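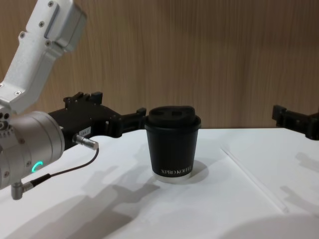
수원, 22. 3. 27.

지나리(Ginari) 유료판을 석 달째 쓰고 있습니다. 주택담보대출 상환 계획을 짜주는 프로그램인데, 1월에 결제할 때만 해도 한 달 쓰고 해지할 줄 알았어요. 은행 앱에 잔액 다 나오고 이자 얼마 나갔는지도 다 나오는데 뭘 돈까지 내고 보나 싶었거든요. 근데 아직도 쓰고 있고, 불만도 꽤 쌓여서 한번 풀어놓습니다. 좀 길어요!

일단 저희 집 사정부터. 대출이 두 개입니다. 집 살 때 받은 담보대출 하나, 그리고 모자란 돈 메우느라 받은 신용대출 하나. 담보대출은 원리금균등이고 남은 회차가 197회예요. 숫자로 적어놓으니까 숨이 턱 막히네요. 금리는 변동이라 요즘 뉴스에 기준금리 얘기만 나오면 남편이랑 저랑 동시에 밥숟갈을 멈춥니다.

전에는 엑셀로 관리했어요. 제가 만든 엑셀인데 제가 못 알아보는 그런 파일 있잖아요. 금리 바뀔 때마다 밑으로 줄을 추가하다 보니까 어느 시점부터는 은행 상환표랑 몇천 원씩 안 맞고, 어디서 틀어졌는지 찾다가 주말이 다 가고... 그래서 갈아탈 데를 찾다가 브리텐(Briten)이랑 지나리 둘을 놓고 고민했습니다. 브리텐은 무료고 화면이 훨씬 예뻐요. 그런데 대출을 하나밖에 등록 못 해서 저한테는 애초에 탈락이었습니다. 대출 하나만 있으신 분이면 브리텐으로 충분할 수도 있어요. 진짜로요.

지나리에서 제일 마음에 드는 건 중도상환 시뮬레이션입니다. 이번 달에 여윳돈이 생겼다 치고 금액을 넣으면, 담보대출에 넣었을 때랑 신용대출에 넣었을 때 총이자가 얼마나 달라지는지 나란히 보여줘요. 중도상환수수료까지 계산에 넣어서요. 수수료율이랑 면제 시점은 직접 입력해야 하는데, 대출 약정서 꺼내서 한 번만 넣어두면 됩니다. (약정서 어디 뒀는지 찾는 데 더 오래 걸렸어요. 김치냉장고 설명서랑 같이 있더라고요.) 저는 막연히 금액 큰 담보대출부터 줄여야 한다고 생각했는데 저희 조건에서는 신용대출 쪽에 넣는 게 이자가 더 줄어드는 걸로 나왔고, 그래서 연초 상여금은 그쪽으로 보냈습니다. 속이 시원했어요.

금리 시나리오 기능도 자주 봅니다. 다음 변동일에 금리가 오르면 월 납입금이 얼마가 되는지 슬라이더로 쭉 밀어볼 수 있어요. 밤에 누워서 이거 밀고 있으면 잠이 안 온다는 부작용은 있습니다. 그래도 저는 모르고 맞는 것보다 알고 맞는 게 낫더라고요. 실제로 이걸 보고 나서 외식비를 줄였고, 보험도 하나 정리했어요. 고정금리로 갈아타는 경우도 따로 저장해서 비교할 수 있는데, 이때 부대비용 항목이 좀 허술해요. 인지세랑 근저당 말소 비용 같은 게 '기타' 한 칸에 뭉뚱그려져 있어서 따로 더해서 넣어야 합니다.

이제 불만.

첫째, 번역이 이상합니다. 오졸린슈(Ozoliņš)라는 회사가 만든 걸 레바비에(Levavier)가 들여와서 파는 구조라는데, 메뉴 곳곳에 외국 제도 냄새가 나요. '거치 기간'이 '휴식 기간'으로 돼 있습니다. 처음엔 앱을 잠깐 쉬는 기능인 줄 알았어요. 체증식 상환은 아예 항목이 없고요. 체증식으로 받으신 분들은 결제 전에 꼭 무료 체험부터 해보세요.

둘째, 은행 연동이 반쪽짜리입니다. 잔액은 불러오는데 금리 변동은 자동으로 안 바뀌어요. 변동금리 쓰는 사람한테는 그게 제일 중요한데! 저는 2월에 이걸 모르고 있다가 예상 납입금이 실제랑 달라서 한참 헤맸습니다. 지금은 은행에서 금리 안내 문자가 오면 그 자리에서 바로 들어가서 고쳐 넣어요. 바꾸는 것 자체는 금방 됩니다. 적용일을 소급해서 넣을 수 있는 것도 다행이고요.

셋째, 고객센터가 느려요. 문의를 넣으면 답이 3일은 걸립니다. 내용은 성의 있게 오는데 저는 성격이 급해서 그 사이에 벌써 다른 방법으로 해결해버린 적도 있어요. 두 번째 문의 때는 답변에 화면 설명까지 붙여줘서 기분이 좀 풀렸습니다만, 전화 상담은 없다고 하니 참고하세요.

아, 부부 공유 기능도 있어요. 남편 폰에서도 같은 계획을 볼 수 있고 메모도 남길 수 있는데, 수정 권한은 한 사람만 가집니다. 당연히 제가 가졌고요. 남편은 차 바꾸면 어떻게 되는지 자꾸 메모를 남깁니다. 대답은 시뮬레이션 결과를 캡처해서 보내주는 걸로 하고 있어요. 싸움이 줄긴 줄었어요. 예전 같으면 서로 기억나는 숫자로 우기다가 끝났을 텐데 이제는 같은 표를 보니까요.

인쇄는 기대하지 마세요. 상환표를 종이로 뽑으면 오른쪽 열이 다음 장으로 넘어갑니다. 가로로 해도 그래요. 저는 결국 엑셀로 내보내서 열 너비 줄이고 뽑았는데, 엑셀이 싫어서 돈 내고 온 사람이 다시 엑셀을 켜고 있으니 기분이 묘하더라고요. 엑셀 내보내기 자체는 깔끔하게 잘 됩니다.

어떤 분께 권하냐면요, 대출이 여러 건이고 중간중간 목돈이 조금씩 들어오는 집이요. 어디에 먼저 갚을지 매번 고민되는 분들한테는 값을 한다고 봅니다. 반대로 고정금리 한 건에 매달 똑같이 갚고 계시면 굳이 살 이유가 없어요. 집을 아직 안 사셨고 얼마까지 빌려도 되나 알아보는 단계라면 그것도 좀 애매합니다. 한도 계산 메뉴가 있긴 한데 우리나라 규제 기준이 반영된 게 아니라서 숫자가 너무 후하게 나와요. 그 숫자 믿고 계약하시면 큰일 납니다. 한도는 은행 창구 가서 확인하세요.

별점은 다섯 개 만점에 세 개 반 주려다가, 금리 자동 반영 안 되는 게 아직도 분해서 세 개로 합니다. 업데이트 예정 목록에는 올라와 있던데 그게 고쳐지면 다시 쓸게요. 혹시 체증식 대출을 수동으로 입력하는 방법 찾으신 분 계시면 댓글 좀 남겨주세요. 동생네가 그 방식이라 물어보는데 제가 답을 못 해주고 있어요.

이 사이트는 이용자 편의와 방문 통계 분석을 위해 쿠키를 사용합니다. 사이트를 계속 이용하시면 쿠키 사용에 동의하는 것으로 간주됩니다. 동의 | 설정 변경 | 자세히 보기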